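Print this page
E-mail this page

Can the Household Chore Be Delegated? A Position on Readiness

By Hagos Ejigu
4/25/26

Readers of this blog have asked on several occasions whether a machine is now able to clear a table, put away the dishes and leave a kitchen in good order. The position taken here is that a machine can do parts of this work, under supervision, and that the whole of it remains out of reach for an ordinary home.

The question came up again at the Prunormont meeting on domestic automation, where Helteo and Tesfamariam both presented results on tidying tasks. Helteo reported 274 trials carried out in simulation. Each trial required one arm with a two-finger gripper to move common items, such as mugs, plates and fruit, into a basket or a drawer. The results were respectable for single items and fell sharply when 5 items had to be moved in sequence.

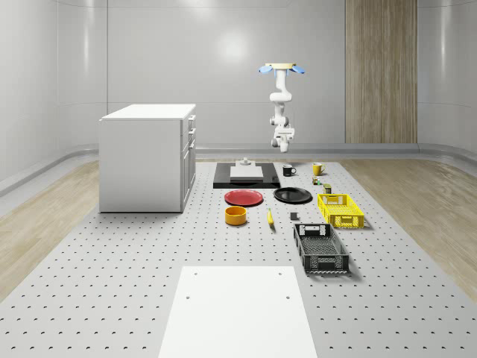

A plate lying flat remains the harder case. A mug offers a handle and a rim, and a banana may be taken from above with little planning. A plate offers only a thin edge close to the surface, and two short fingers must either tilt it or slide it before a grip is possible. Drawers present a separate difficulty – the handle must be found, pulled along a straight line and released without disturbing what is inside.

It should also be noted that simulation is generous. Dishes do not chip, sauce does not dry onto them, and a failed trial may be started again at no cost. Tesfamariam stated that its own rate of success dropped by 12 points when the same routine was moved to a physical kitchen. That figure was given openly, and other developers are encouraged to follow the practice.

For shop-floor work the outlook is better. Pakelen has used a fixed arm for sorting returned parts into bins, where the items are known in advance and the lighting does not change. A household meets neither condition. A service that succeeds 95 times in 100 would still leave a family with broken crockery before the month was over.

A further note on drawers and cabinets is planned for May – correspondence on that subject may be sent by e-mail.

Print this page | E-mail this page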